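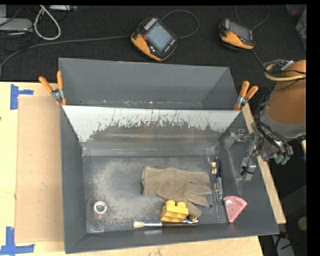

Bin Cell Practice - Thread: Clearance rules for mixed-object picking

h_kramer
Posted 9 February 2019
The Trolten working group is revising section 4 of its bench guidance and requests comment. The draft states that teach pendants shall be kept on a surface behind the table, outside the arm's reach, and that any divider held by spring clamps shall be inspected before each run.
Hanneke Kramer

brumar_cell9
Our site supports the pendant rule. We do not support clamps as a permanent fixing. A handle that stands above the rim is an obstacle for the gripper, and the draft should say so.

okhunthong
I must disagree in part. Clamps permit the divider to be changed between object sets, and we have completed 176 runs with them at Pirzada. The handles should be entered in the collision model - that is sufficient.
Oranuch Khunthong

brumar_cell9
It is sufficient only if the model is updated whenever a clamp is moved. Who signs for that?

okhunthong
The operator who moved it. Our log has a column for the purpose.

tukanico_lab
May I also request wording on the objects themselves? A soft glove, a toy block and items in clear packaging do not present the same risk of a failed grip, yet the draft sets one force limit for all.

h_kramer
Noted. Force limits fall under section 9, which opens for comment in October. The clamp wording will be amended to require a signed entry after each move.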